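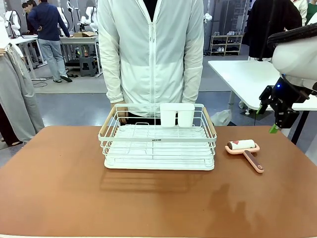

Station 2, dish rack on the brown table, right arm at the edge of the workspace. Lint roller to the right of the rack.

Notebooks > Manipulation > Gripper trials > Dish rack and lint roller

Print this page | E-mail this page

Jul 8, 2025
Entry by Ivan Sydorenko

Purpose: compare the two fingertip sets on thin wire and on a tapered handle, same arm, same controller settings. Set A is the Premano tip, set B is the Fuvgate tip. Both fit the stock gripper body without an adapter. Controller is the Kushnir build we froze in November, no changes except the grip force limit, see below.

Objects

Rack: white coated wire basket, solid plastic drip tray, light wooden handle at each short end. Utensil holder hooked over the rear rail, two compartments. Left the holder on for all trials. It shifts the balance toward the back and I wanted that included.

Lint roller: pink frame, brown handle, handle angled toward the front edge of the table. Adhesive roll is white with a small red design at the left end. The roll is the part to stay away from.

Table surface gives a glare streak at lower right, in the same area where the roller handle ends up. More on this under Camera.

Procedure

1. Home the arm, zero the gripper, check that the indicator is blue.
2. Operator places rack and roller by hand and steps back.
3. Task 1: close on the front rail, lift the front of the rack clear of the table, hold, set down.
4. Task 2: close on the right wooden handle, slide the rack toward the back of the table.
5. Task 3: pick the lint roller by the handle, lift, hold, put it back.

20 trials per task per tip set. Trial ends on release or on a force fault. Grip force limit at 60 percent for tasks 1 and 2. Task 3 was started at 60 as well and lowered after the first few attempts with set A, which left a mark on the handle. Those attempts were discarded and repeated so the total is still 20.

Results, task 1 (front rail)

Set A: the wire is too thin for the flat part of the pad. Fingers close fully and the rail sits in the gap near the root, so the controller reports contact but the estimated width is close to zero. Half of the faults in this group were "no object" faults with the rail physically held. Lift was fine once I disabled the width check.

Set B: has the shallow groove, rail goes in and stays. Approach angle matters more. If the fingers come in from the side the groove misses and the rail rides on the lip, then slips off as the front of the rack comes up. From straight above there were no slips.

The label on the front rail is near the middle, exactly where I first put the grasp point. Both tips skated on it. Moved the grasp point to the left of the label and restarted the set. Grasp point is now in the config as rack_front_left.

Results, task 2 (wooden handle)

No difference worth reporting. Both tips hold the handle. Set A is a little kinder to the wood. The drip tray slides on the table with some chatter at low speed, which shows up in the wrist force trace and should not be mistaken for finger slip. Compare against log 1853, where I pushed the rack by hand with the gripper open.

Results, task 3 (lint roller)

Set A better. The handle tapers and the flat pad tolerates it. Set B grips at two points and the roller rotates about them during the lift, so the roll end drops. In trial 47 of the full run the roll swung into the finger and stuck. Needed a manual stop and a wipe-down with alcohol. Re-zeroed the gripper before going on.

Grasping closer to the roll reduces the rotation but leaves very little clearance to the adhesive. I would not go any closer than the present setting.

Camera

Depth on the rack is poor, as expected with wire. The divider section in the floor of the basket comes and goes between captures and its height cannot be trusted. The planner should use the drip tray outline and the two handles and ignore everything between them. The utensil holder gives a solid return and could serve as a second reference, provided it is not moved along the rail.

Glare: the roller handle is segmented short when its tip falls inside the streak. Grasp center then shifts toward the roll, which is the wrong direction. Tried a lower exposure, helped with the handle and made the rack worse. Left exposure at default. A matte cloth over the right side of the table is the cheap fix.

Open items

- Width check: needs a separate threshold for wire. Ask whether Kushnir supports it per object or only globally.
- Repeat task 3 with set B and a rubber sleeve in the groove.
- Repeat the whole series on the Sudby arm, which has the longer fingers.
- Matte cloth, then redo the segmentation captures.
- Fingertip screws on set A were loose at the end of the series. Retightened, no thread lock yet.

Set A stays on the right arm until the sleeve is made.

Contact the notebook editor | Copyright 2025 | Back to top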